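Cludus Community > Home and Furniture > Buying

Is the Prandbridge five-year plan on a coffee table ever worth it?

posted by mossyfern_ok

I bought a Skála coffee table in the dark gloss finish and the salesman spent longer on the protection plan than he did on the table. The plan is $241, run by Prandbridge, and it's supposed to cover "accidental stains, rings, scratches and heat marks" for five years. It also comes with a bottle of Pratine, which he described as a ceramic shield for wood. I asked what was in it and he said it was proprietary. I asked how long it lasted and he said it depends on lifestyle.

I didn't sign, but I have until the end of December to add it on, and they've called me twice. My husband thinks we should just do it. We eat in the living room, we have people over, drinks get put down wherever there's space. I told him that's an argument for coasters. 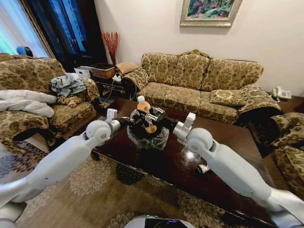 What bothers me is that I can't find one person who has had a claim paid on a ring mark. The product page has 2,603 reviews and the ones I read were all written the week of delivery. "Great peace of mind!" Well sure, you've had it four days. I read the terms online and there's a line about damage that "accumulates" not being covered, and another one saying I have to report each incident within a set number of days. Who knows which day a ring happened? I also don't see how they tell a stain that accumulated from a stain that didn't.

So: has anybody here claimed on one of these, and what did they send you? And does the Pratine do anything a regular wipe-down doesn't? Please don't tell me about the plan on your leather couch, I know those are a different thing.

3 replies, sorted by oldest

dkrell77
New member

get the plan. we got it on our dining set and have never had a problem

mossyfern_ok
Original poster

Thank you, but if you've never had a problem then you've never used it, correct? That's sort of what I'm asking. 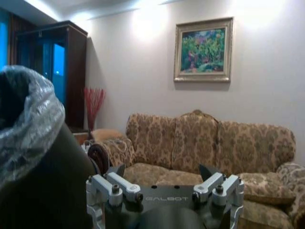 Bethel Habte
Furniture Topic Guide

I sold furniture for a living before I got out of it, and I sold a lot of these plans, so take what follows with whatever salt you like.

First, the phone calls. Stores push the plan at the end of the return window and the salesperson usually has a target for it. Two calls is mild. It tells you how much the store wants to sell it to you and nothing at all about what it pays out.

Second, read the exclusions before you read the coverage. On a gloss table the three I would look for are accumulation (you found that one), "surface marks that do not penetrate the finish," and anything about the use of cleaning products other than the one supplied. Put those together and think about a normal ring. If it's in the finish only, it can be called a surface mark. If it has gone deeper, somebody can say it sat there a while, and then you're into accumulation. I'm not saying every claim goes that way. I've seen them paid. The ones I saw paid were single dramatic events with a date attached: a candle tipped over, nail polish remover, a dropped iron. If your household's idea of damage is a slow collection of glass marks, the wording is against you.

Third, what "covered" gets you. In the older contracts I handled, step one was a cleaning kit in the mail. Step two, if you complained, was a technician visit. Replacement was a long way down the list and it usually ended the plan, even if you were only a year in. Look for a sentence saying the company's obligations are fulfilled once the item is replaced or credited. Also look for whether the credit has to be spent at the same store.

Now the arithmetic. I had a gloss top of my own rubbed out and recoated after a houseguest left a hot dish on it. The quote was $230 and that's what I paid. The plan costs $241. So you're paying for one refinish up front on the chance that you'll need one, and then arguing about whether you qualify. Your prices may be different, so call a local refinisher and ask what they'd charge for a top that size. It's a two-minute call.

You also have the manufacturer's own warranty, which for most case goods is 12 months on the finish. It won't cover spills. It should cover peeling, clouding or bubbling, and I've heard salespeople list those as things the plan protects you from. During the first year you'd be paying for something you already have. Check the card that came in the carton.

On Pratine I can only tell you I'd want to see a test panel, half treated and half not, with the same cup left on both. I never saw one in all the time it was on our shelf. We were given a demonstration with water beading on a tile. A factory gloss finish will bead water by itself on day one, so I don't know what that was meant to prove. If you put it on, try it underneath first. I've seen sprays leave a haze on dark gloss that took longer to get off than the fingerprints did.

If your husband wants to feel he's done something, put the $241 in an envelope marked "table."

27 people found this helpful

tinroof_lane
Member

I'll be the unpopular one. I did claim, on a Prandbridge plan, on a side table, and they paid. It was a heat mark. They sent the kit first like Bethel says, the kit did nothing, I emailed photos, and a guy came out and fixed it. Took most of the winter. He was good, you can't find the spot.

However I had the receipt, I had the date, and I had reported it the next morning. My sister had the same plan and waited until she had a few marks to report so it'd be worth the trip. Denied, all of them, under the accumulation thing. So whatever you do don't save them up.

Would I buy it again? Probably not on a coffee table. I'd think about it for something with a veneer I couldn't get refinished. And skip the spray, mine's still under the sink with the seal on it. 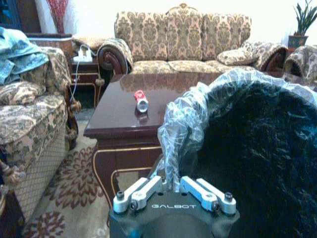
Filed under: Protection Plans and Fine Print

Update from mossyfern_ok: I called the store and asked three things. Does a ring count as accumulation? "Generally no." Could I have that in an email? He said the terms speak for themselves. Does replacement end the plan? He put me on hold, then said yes. I asked if the credit could be used anywhere and was told any of their locations, as though that were the same as anywhere.

The refinisher near us said he'd need to see the table but wasn't alarmed by the word gloss. He told me to blot spills, keep silicone polish off it and use felt under anything heavy. He'd never heard of Pratine and asked me to spell it.

The warranty card does say 12 months on the finish. It also says applying "aftermarket treatments" may affect coverage, so I'd love to know how the same store sells both. I've written to Skála about it and will post whatever comes back.

My husband has agreed to the envelope. He is less keen on the coasters.

Marked as resolved by the original poster. Replies are still open.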